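Parcel sorting at Husteck

Husteck is a returns and forwarding depot operated by the logistics firm Plurkedach. It handles small goods sent back by customers of online shops, together with outgoing parcels that are too small or too oddly shaped for the main sorting line. The depot is best known within the trade for its robot sorting table, where part of the scanning and separating of parcels is done by a pair of robotic arms working beside the ordinary manual benches.

History

The depot opened as a storage building for Ondura, a wholesaler of household goods, and was taken over by Plurkedach when the wholesaler moved to larger premises. For its first years under the new owner all parcels were sorted by hand. Staff emptied sacks on to benches, scanned each item and placed it in a crate according to how it was packed.

Injuries were rare, but complaints of sore wrists and shoulders were common, and the scanning benches had the highest turnover of staff in the building. In October the firm began trials of robotic handling with the engineering company Gavrilă, which supplied the control software and trained the first group of operators. The table entered regular use on 22 Dec 2019, during the seasonal peak.

Method of working

Items are divided by type of packaging. Goods in cardboard go to one crate and goods in soft mailer bags to another. The distinction matters because the two kinds are stored and loaded differently: cartons can be stacked on pallets, while bags slide and have to stay in crates until they are loaded.

At the robot table one hand holds or steadies the parcel and the other works the barcode scanner. The scanner is a handheld model of the kind used by people at the benches, and the crates are also the ordinary depot ones. This was a condition set by Plurkedach, which wanted any station to be able to pass from machine to manual work in the middle of a shift. Crate labels are written by hand with a marker and replaced when the sorting plan changes.
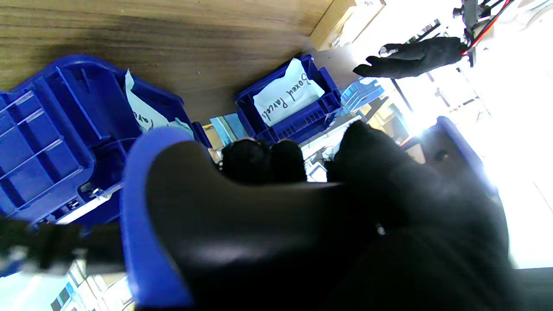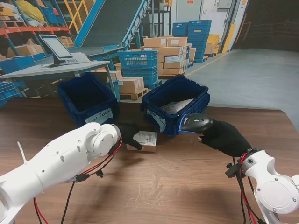 Crates with handwritten parcel labels at the robot sorting table, Husteck.

When a barcode cannot be read, the item is set aside for a person. The usual causes are creased labels, labels stuck over a corner and bags with shiny film over the print. An operator enters the number by keyboard or prints a new label. Items that are open, leaking or damaged are never returned to the table and go straight to the claims desk.

Output

On its busiest recorded day the table processed 2354 items. An experienced person at a manual bench is faster over a single hour, and the arms are noticeably slower with soft bags, which fold when gripped. The table makes up part of the difference by running through meal breaks and the early part of the night shift. Heavy and long items are still sorted only by hand.

Effect on staff

The depot employed 44 people when the table was introduced. No posts were cut in the first year, although five temporary contracts that would normally have been offered for the winter were left unfilled. The union branch objected to this and asked for seasonal numbers to be agreed in advance, a point that was later written into the site agreement.

The main change was in the make-up of the working day. Bench staff had previously scanned for a full shift. They now rotate between benches, loading, label repair and minding the table, with no more than three hours at a bench without a change of task. Reports of wrist pain fell, but some workers said that loading was harder on the back than the job it replaced, and a lifting aid was later added at the pallet area.

Minding the table became a separate grade with slightly higher pay. The operator swaps full crates for empty ones, clears dropped items, and decides when to stop the arms. Training takes over a week, most of it spent on safe stopping and restarting. Opinions of the role are mixed. Those in favour mention the quieter pace, and those against describe long spells of watching followed by several faults at once. Older staff were at first less likely to apply for the grade, and the firm responded by holding the training in paid hours.

Error handling also changed. Under the manual system a wrongly sorted parcel was put down to the bench, and repeated errors could lead to a warning. Items sorted at the table are logged under the station's number, and the site agreement states that the operator on duty is not to be held responsible for a machine's mistakes.

See also

Barcode scanning
Manual handling
Reverse logistics
Warehouse automation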